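I have worked at the Pacheco returns center since it was half the size it is now, and I would like to say something on behalf of the people who sort soft goods, who are seldom asked for their opinion on anything larger than the break room thermostat.

Soft goods, if you have never had the pleasure, means whatever comes back to us that bends. Blankets, throws, plush animals, dog beds, slippers, the craft kits and little bath items that get packed into the same gift baskets and come back tangled up with everything else. Last August we took in 2,979 cartons of it, and my line of the building handled 2,781 of those before the month was over. I only know this because it was printed on a banner and hung over the time clock, with a cartoon of a smiling box, and I walked under that box twice a day until it fell down.

It was under that banner that we were told about the Havosix project. The plan, as it was explained to us, was that the people on the sorting benches would spend part of each shift working with hand-held grippers, one in each hand, so that the machines coming later could learn how the job is done. We would pick things up the way we always had, only with metal fingers in place of our own. There would be a small bump in pay for those hours. There was also a sheet cake, and I will say that it was a good one.

Now, I am not against machines. My first job in this building was unloading trucks by hand, and when the Jorel conveyor went in I could have kissed it. My knees still thank it every morning. People who write about automation as a pure sorrow have mostly never lifted a wet carton of rugs over their heads in summer. So I went into this with a fairly open heart, and I want to be fair about what I found.

The first thing I found was that I knew more than I thought I did. You can sort for years and believe you are doing nothing much with your hands, and then somebody gives you a pair of grippers and asks you to fish one stuffed toy out of a heap of fleece, and suddenly every small habit you own stands up to be counted. I nudge a blanket before I pull it. I hold a seam between two fingers and wait a second. I can tell a squashed toy from a folded corner by the way the pile gives, and I could not have told you so a year ago. Several of us said the same thing at lunch — a little proudly, I think, and then a little less proudly, as it sank in where all that knowledge was headed.

The second thing was how tiring it is to be slow. A good sorter has a rhythm, and the rhythm is a large part of what makes the day bearable. With the grippers you lose it. You squeeze too hard, or too early, and you find yourself holding your breath over something that cost less than a sandwich.
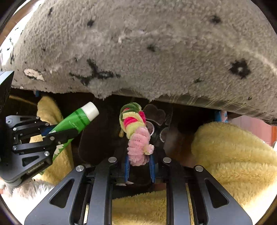 *4 min read*

A green tube with a white cap in one gripper, a pipe-cleaner figure in pink and green in the other, a dark brown plush toy waiting behind them under a gray blanket: there is an ordinary few feet of my working life. I look at those blue finger pads closed on the fuzzy little figure and I feel two things at once, tenderness for the job and some worry for it.

What I would ask of Pacheco is fairly modest. The bump in pay stops when the gripper hours stop, but the use of what we taught does not stop, and I think the pay ought to reflect that in some lasting way. The folks at our Zosach warehouse were promised new positions in repair and inspection before their machines arrived, in writing, with the training hours already on the schedule. We have been told that "opportunities will be shared as they develop," and I have been around long enough to know how little a sentence like that weighs. There are 63 people on soft goods. Most of them would make wonderful inspectors, and a few of them can mend a torn seam so well you would have to turn the thing inside out to find it.

I would also ask that somebody from upstairs come down and try the grippers for a full shift, with the yellow fluffy throws in particular, which shed and bunch and hide things in their folds. Bring water. We will make room on the bench, and somebody will show you how to hold your elbows.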